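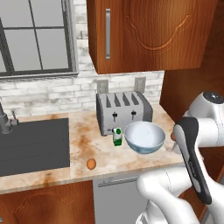

Prasertsri wrote: Did anyone go to the open day at the Neder Road site? I could not get off work and I want to know if they finally said something about the drainage.

I went, so I will try to write down what I saw and heard. I moved here in January and I am still learning how these things are done, so please correct me if I have some detail wrong.

The open day was held by Trudar, the company that wants to build on the old dairy land between Neder Road and the creek. You had to park in the field by the north gate and walk to the tent, and the path was soft from the rain. I was glad I had boots. At the tent there was a sign-in sheet, coffee, and a row of boards on stands. A bus took people around the edge of the land every half hour.

What is planned

The boards say 1,496 homes in 4 phases. The first phase is the part closest to the highway, mostly townhomes and two apartment buildings. The last phase is along the creek, and those are the larger single lots. Between them is a strip they call Dadar Commons, with a few shops, a day care and a small park. On the older map, the one the city put online, the park was nearly twice as wide. I asked about this and the woman at the board said the older map was only a concept. She was polite, but I did not get a reason for the change.

There was also a binder with floor plans, and you could sit down with it. The kitchens are bigger than in my present house and the garages are smaller. No prices were given for anything.

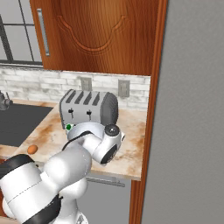 The bus tour

We were fourteen people in the bus and it went slowly. The driver stopped three times. First at the place where the new road will join Neder Road, where they want a traffic circle. Then at the pond, which will be made deeper to take the water from the streets. The third stop was the hill at the west side, and from there you can see how large the land is. I have driven past it every day and I had not understood it. The hay was high and there were many red-winged blackbirds on the fence.

At the pond a man who has lived on the east side a long time asked what will happen to the houses below if the pond is full. The engineer answered that the pond is designed for a storm that comes once in a hundred years. The man said he has seen two of those. The engineer then explained about the second outlet, on the south end, and I must say he took his time and drew it on paper for us. I understood perhaps half. The drainage report should be on the city website by the end of the month, so Prasertsri, you can read it yourself there.

Schools and traffic

This was the weaker part. The school board had nobody in the tent, only a printed page saying the elementary school has places for now. The traffic study was done in summer, when school is out, and several people complained about it. Trudar said a second count will be made before the hearing. They expect 2,000 more car trips on Neder Road each day after the first phase, and the road stays two lanes until phase three. I turn left onto that road every morning and already I wait a long time.

I do not want to sound only negative. We looked for a house for over a year before we found ours, and there was very little to choose from. People need somewhere to live. I would feel better if the road came first – or at least together with the houses.

You can leave comments with the planning office until the end of May 2019. There were paper forms in the tent, but email is accepted also. Write the street name in the subject line, so it goes to the right file.
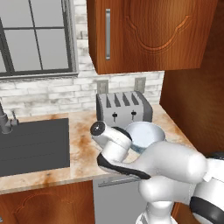 Hidayah Govindasamy wrote: Thank you for going and for writing all this out. I was on a later bus and our driver skipped the pond completely, so I never heard about the second outlet. Did the engineer say where the water goes after it leaves the south end? If it goes under the old culvert by the church, that pipe already backs up in a normal spring.

He said it goes to the creek, but I did not hear him mention a culvert. I will put the question in my comment to the planning office and post the answer here when I get one.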